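Search the shop
Type and press enter
3 min read

Keltia Open Box, matte black

I've sold a lot of storage in my little shop and this is the one I keep taking home. It's a square box with thin walls and no lid, in a flat matte black that looks good on pretty much anything (my desk, the hall shelf, the top of the fridge for one weird week). Grastadik makes a version too, but I like the Keltia better - the edges feel nicer in the hand.

What do I use mine for? Candy, mostly! We keep the treats for movie night in it, and come October it moves to the front door. I had tea bags in it before that, and then a whole winter of batteries and loose keys.
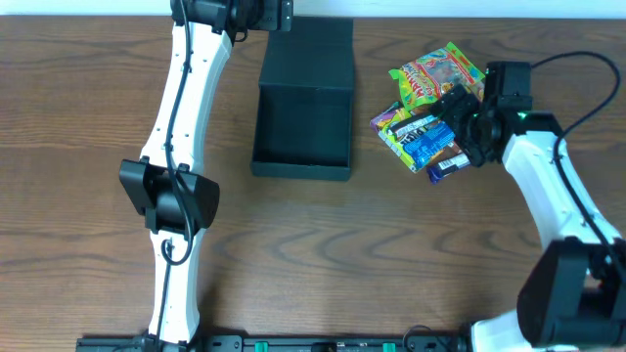 The Keltia on a wood tabletop, with four packages of candy beside it.

It weighs 167 grams, so it slides if you bump it. I put felt dots under mine. Wipe it with a soft cloth and skip the scrubby side of the sponge, which leaves shiny marks on the matte.

Price is $13, or $10 each if you take a pair. Orders in before noon go out the same day, except Saturday. The Smadi lid does NOT fit, I've tried.

Comments

pinecone_k: Got two for the craft room and I'm almost out of things to put in them. Do you ship to Canada?

Reply from the shop: Yes! Pick it at checkout.

mo in the kitchen: Wish it came in green like the Grello trays.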